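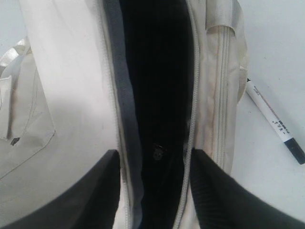

Pack It Right: What Makes a Fabric Bag Easy to Use?
Project report, Ostside design workshop, 2/29/24

Our question was simple. Why do some bags feel easy to pack and others make you dig for everything? We looked at light-colored zippered bags because so many of us carry one, and we wanted to know which small details matter most.

What we did

We borrowed 11 bags from classmates at Ostside and packed each one with the same kit: a charger, a pencil case, a folded T-shirt and 2 notebooks. Then we asked people to find the charger without tipping anything out. We ran 100 searches over February and wrote down what got in the way.

What we found

The opening matters so much more than we expected! A long zipper down the middle lets you spread both sides and get a whole hand in. With a short zipper, people kept scraping their knuckles on the teeth.

The inside was the big surprise. Cream fabric looks great on a table, but when the bag is open the inside can still be almost totally black, and anything small and dark just disappears down there. Keys and loose zipper pulls were the worst. We had been sure a pale bag would be bright inside too – wrong.

Lining was our favorite part to study. Where gray lining folds over the lip next to the zipper, it can get in the way of the teeth if it is loose. Two people in our group tried stitching the fold down by hand, and the Viltanness sewing room let us use a machine for the second try, which came out a lot straighter.

What we would change

We want to test a bright yellow lining next, and a pocket right under the zipper for small stuff. We would also pack the kit the same way every time, because our early searches were kind of messy.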